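Gomine

Gomine is a village in the district of Brukow, on the east bank of the Ibrahim, a slow river that floods most years in April. It had 370 residents at the last count and covers 3,123 hectares, most of it pasture and wet meadow.

History

The village grew up beside a ford, where carters paid a toll to cross. A stone bridge replaced the ford and still carries the road to Gillham. The lower street was given up after a run of bad floods, and its houses were rebuilt on higher ground near the church. Parts of the old walls can be traced in the grass when the river is low.

Economy

Dairy farming is the main source of work. A pottery on the Gillham road made plain tableware for inns and schools until the clay pit was worked out — the kiln chimney remains. Some 200 people travel to Brukow for work or school.
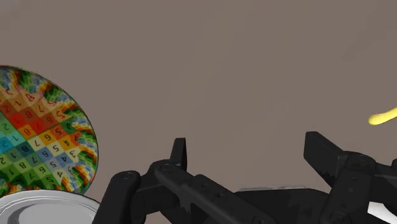
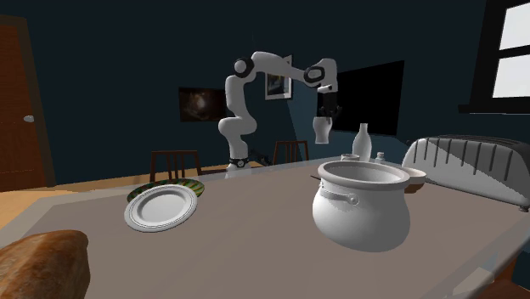
Transport

Bus 221 links Gomine with Brukow and Gillham. The railway halt has closed, and its platform is now part of a footpath along the river. The bridge is limited to one lane, with traffic towards Gillham giving way. When the meadows are under water, buses turn back at the church and the eastern lanes are shut to cars.

See also

Brukow district
Ibrahim (river)
Gillham

Last edited August 9, 2021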